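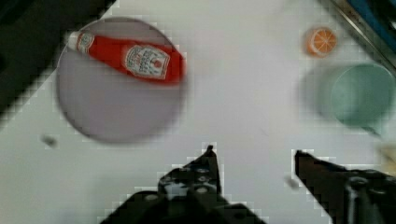
Print this page | E-mail this page

Report on the open day at Stanaris, February 11, 2023

Our class went to the Stanaris open day to see how a robot arm is set up for kitchen tasks. The lab is on the third floor of the Nallcombe building. The table had toy food on it, plus cups, plates and a ketchup bottle. Our guide said the arm had done 1,000 practice runs since the fall, and 500 of those were with plates and bottles.

Search this site Go

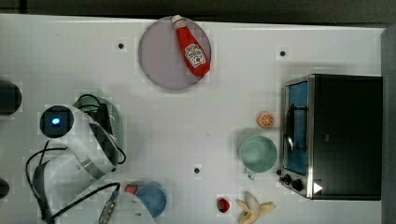 The part I wanted to know more about was the success rate. For picking up a cup it was 82 percent in the last test. Bottles were lower — the guide said the shape and the weight both matter. We were given 3 handouts, and the one from Pladora on gripper fingers was the most useful for this report.

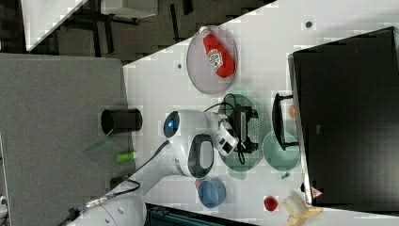

Llinos Gwynne
Student, Memon project group

I asked who decides where the objects go before a run. They are moved by hand, and the new layout is written down each time. It is slow work — slower than I expected. Our group will try a smaller version with a desktop arm in March.

This site uses cookies. Accept | Read more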